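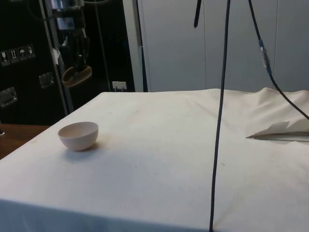
Slide 1. Bowl on draped table, left of centre.

Speaker notes, table linen and small ware session, Prarnville. Allow 30 minutes including questions. Start with the cloth and leave the bowl until slide 2.

Opening point: a pale cloth under a pale bowl is a low-contrast setting. The bowl is a slightly pinkish white, the cloth an off-white. What separates them is mostly the shadow, which falls to the lower right. Ask the room to look at the rim first, then the shadow, then the colour.

Cloth condition. Faint smudges, small dark specks, light creases. None of this matters for rehearsal. For a finished setting it does, and the cloth should be changed or turned. Talukder's handout gives the turning method on page 2 — refer people to it and don't demonstrate.

Front drop. The cloth goes over the front edge and gives a flat face. Check this from the guest's side of the table.
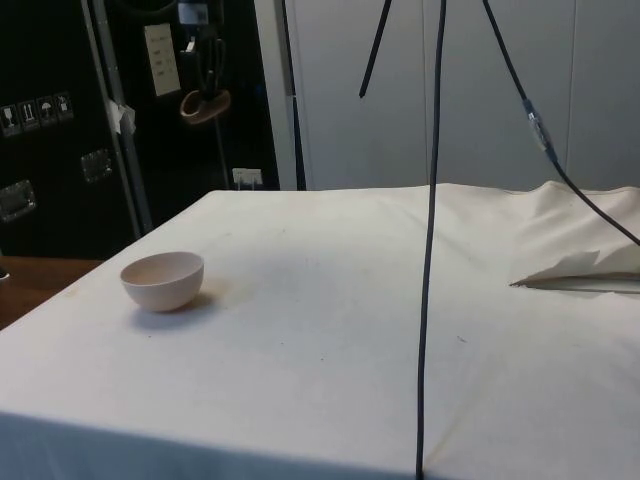

Slide 2. Same setting, folds at right.

Talk about the right-hand side now. The cloth bunches toward the back and there is a folded flap lying on the rumpled part, with its points toward the left. Surplus length on a table like this has to go somewhere. Options are to fold it under, pin it at the back corner, or cut to size. Onni Väisänen prefers pinning and will probably say so from the floor. Gikthorpe stock code 841 is the cloth we quote for in the costing section, hemmed on all four sides.

Working clearance: keep anything that can tip at least 10 cm from the start of a fold. The bowl at left is well away from it. A round body with no handles gives the hand only the rim or the sides, so leave room to reach from either direction.

Pause for questions on cloth. If someone asks about starch, defer to the Brunthorpe session after lunch.

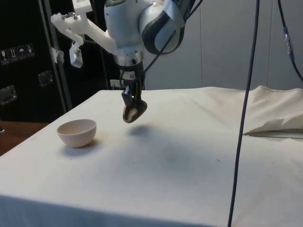 Next topic is the spoon and bowl as a pair. A dark brown spoon reads clearly against a light cloth and a light bowl, so it sets the visual weight of the whole setting. Decide where it rests before anything else is placed. For a right-handed guest the usual spot is to the right of the bowl, handle toward the guest, hollow up.

Two faults to mention: spoon laid across the rim of a small bowl, where it can tip it, and spoon set down on a crease, where it rocks. Smooth the cloth first with the flat of the hand, working from the middle outward.

Marks in the middle of the table show more than marks at the edge. If there is one changeover cloth left, use it where the middle is worst.

Hand out the July order forms. Collect at the door by 3:30.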